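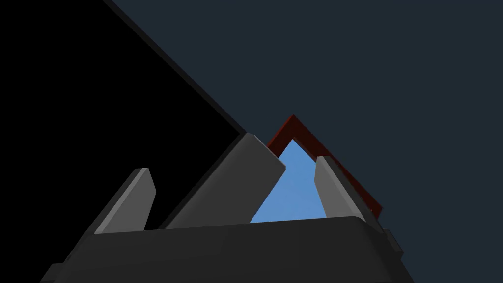
*three gray fingers, all leaning the same way*

# The footsteps over the kitchen at Fenddale (long, sorry!)

**mali_edwards**

Okay, I've been reading this board since last winter and I finally have something to put on it!

We moved to Fenddale in November, into the left half of an old double house on Gittins Road. The upstairs has two bedrooms and a little storage room that sits right over the kitchen. You can't walk upright in the storage room unless you're about five foot nothing, so we put the Christmas boxes in there and shut the door.

The second week, I was doing dishes and heard someone walk across the storage room. Heel, toe, heel, toe, from the back wall to the door. Slow, like somebody carrying a full cup. My husband was at work and my daughter was next to me eating cereal, and she looked up at the ceiling and said "Grandpa's up." Her grandpa lives in another state and he was very much on the phone with me that same night.

It has happened a lot since then. Always back wall to door, never the other way. I've started keeping a notebook, and every one of them is between 6:15 and 6:40 in the evening.

The one that made me come here was last night. I went up and stood outside the storage room at 6:20 with my hand on the knob (I know, I know). I heard it start at the back wall and come all the way to me and stop. Then the knob turned a little under my hand. I wasn't turning it. I let go and went downstairs and sat in the car with the dog until my husband got home!

I'm not scared in the daytime. I kind of love it, to be truthful. But I would really like to hear if anybody has had a one-direction walker like this.

---

**porchlight_671**

Oh this is a GOOD one. Welcome!

Yes to one-direction walkers. My aunt had one on her stairs, always going up. She never once heard it come down, in all the years she had that house. She used to say "goodnight" to it and it would get faster, like it was embarrassed.

Can you find out who lived there before? The county here has old directories in the library basement and they list people by street. I lost a whole weekend in those and it was the best weekend.

---

**Grindle**

Double house. Who lives in the other half?

Shared joists carry sound like you wouldn't believe. If your neighbor gets home from work at 6:15 and walks down an upstairs hall to change clothes, you'll hear it over your kitchen and swear on a Bible it's in your storage room. The timing is what gets me. Twenty-five minute window every evening is a person with a job.

---

**mali_edwards**

@Grindle fair question and I should have put it in the first post. The other half is Myfanwy Owen, who is 84 and hasn't been upstairs since her hip. Her bed is in her front room. I take her mail in and I've seen the stairs, they've got a dresser pushed across the bottom.

@porchlight_671 "like it was embarrassed" I'm going to think about that all day

---

**Grindle**

Okay, that takes out the neighbor. Heating, then. What time does your heat kick up for the evening? Pipes expanding will knock in a line, in order, the same direction every time. That explains your back wall to door better than a ghost who never walks home.

---

**tuckahoe_jen**

Grindle you say pipes in every thread lol

---

**Grindle**

It's pipes in most threads.

---

**tuckahoe_jen**

Pipes don't turn a doorknob, though! Mali, what kind of knob is it? And was your hand tight on it or just resting? I ask because my brother and I had a bathroom door that did that when we were kids, and my mom always told us it was the latch settling. Then one day it did it with my mom holding it and she never said the word latch again.

Ours was a lady, we think. You'd smell face powder first. My brother would yell "she's in there" and we'd both go use the one downstairs.

---

**mali_edwards**

It's an old brown ceramic one, kind of loose. My hand was just resting. It turned maybe the width of my thumb, toward the hinge side, and then it let go and went back. I'm willing to believe the latch theory for the going back. The first part I don't know.

Heat comes on at 5:30. So I guess it could be warming up till 6:15? I turned it off at the wall tonight for science. Everybody is in hoodies. Will report!!

---

**bellweather**

Sitting here with popcorn.

---

**mali_edwards**

6:31. Heat off since four this afternoon. It walked.

My husband heard it too this time, which I'm so happy about, because he'd only ever gotten home in time for the tail end before. He went completely quiet and then he said "that's a heavy guy." I'd always thought of it as a light person! To me it sounds like socks. He says boots. We were standing side by side at the sink.

---

**porchlight_671**

SOCKS AND BOOTS. Two people hearing different shoes is my favorite thing in the world. My aunt's was the same way, she heard slippers and my uncle heard church shoes.

---

**Grindle**

Well, I'll give you that the heat wasn't on. Pipes also contract when they cool, but I'd expect that earlier in the evening if you cut it at four. Let me think about it.

Not conceding. Thinking.

---

**tuckahoe_jen**

Somebody save this post

---

**oldhand_brasska**

I don't post much. I grew up one street over from Gittins, back when the Brasska mill was still running, and I want to add something, with the warning that it's a kid's memory.

Those double houses were rented to mill families. Day shift let out at six. It took my dad fifteen minutes to walk home if he came straight and closer to forty if he stopped to talk. The little low rooms over the kitchens were where the boarders slept, in the houses that took boarders. They were the warmest spot in the place on account of the stove underneath. The night shift man would be getting up right as the day men were coming in. He'd get out of bed at the back wall and walk to the door and go down to his supper.

I'm not telling you that's who you have. But when you wrote "back wall to door, never the other way," the hair stood up on my arms. He came home in the morning. Have you ever listened in the morning?

---

**mali_edwards**

I just read that out loud to my husband and he put his fork down.

No. I have never once listened in the morning. I'm on the bus with my daughter by seven and before that it's all toothbrushes and yelling. What time would the night shift have come in?

---

**oldhand_brasska**

Six in the morning they let out. So the same clock, more or less, only turned around.

---

**bellweather**

I had popcorn and now I have goosebumps.

---

**skeptigal42**

Love the thread, but I have to be the wet blanket for a second. Once someone gives you a story that neat, you're going to hear it whether it's there or not. I've done it to myself! I stayed in my cousin's cabin after she told me about a crying baby and I heard a crying baby for three nights, and it was a cat, and I met the cat.

If you're going to listen in the morning, could you have your husband do it and not tell him which direction to expect? Oh wait, you read it to him. Never mind. Put a recorder up there?

---

**porchlight_671**

I don't know, I think you lose something when you put a machine in the room. My aunt's stopped for a month after my uncle taped the stairs. Some of them don't like it.

---

**skeptigal42**

Or there was nothing to hear on the tape and they both got a bit shy about mentioning it.

---

**porchlight_671**

That's my aunt you're talking about, and she wasn't shy about anything.

---

**skeptigal42**

Sorry, I didn't mean it like that. I'm just saying it's what I would have done.

---

**mali_edwards**

Both of you are fine, please stay, I'm having the best time!

I'm with porchlight on the recorder, for now. It feels rude. I did go next door with some soup and ask Myfanwy about it, without telling her any of this. I only asked if she'd ever had noises upstairs. She said, "On your side or mine?"

She's been there since she got married. She says her side used to have one too, and it quit when they took the bed frame out of the low room. It had been there when they moved in and it was too big to go through the door, so her husband had to saw it up. She said she felt bad about it for years after. "He'd nowhere to get up from."

I don't have a bed frame in mine. But there are four dents in the floorboards at the back wall, in a rectangle, under the Christmas boxes. I went and looked. I moved the boxes.

---

**tuckahoe_jen**

You moved the BOXES off his BED

---

**oldhand_brasska**

That was a kind thing to do, whoever it was for.

---

**Grindle**

Still thinking. I'd like to see which way those joists run. If they go front to back, then a load shifting on the kitchen wall could travel the way you describe. That doesn't get me to the knob. I've got nothing on the knob.

---

**mali_edwards**

Morning report. 07/03/2026, set my alarm for 5:45, no school today so it was dead quiet. I sat at the bottom of the stairs with a blanket and the dog.

At ten past six the dog lifted her head. I didn't hear any walking. I want to be straight with you all about that, no footsteps. What I heard was the storage room door close. Soft, the way you'd do it if people were asleep. I'd left it open the night before, when I moved the boxes, and when I went up it was shut.

The dog wagged her tail through the whole thing.

---

**skeptigal42**

Drafts. But I got chills typing it.

---

**porchlight_671**

Say good morning to him next time!!

---

**mali_edwards**

I did, a little late, through the door. Going to try the evening one with my daughter on my lap tonight. She's decided his name is Gusuneo and she won't tell me where she got it.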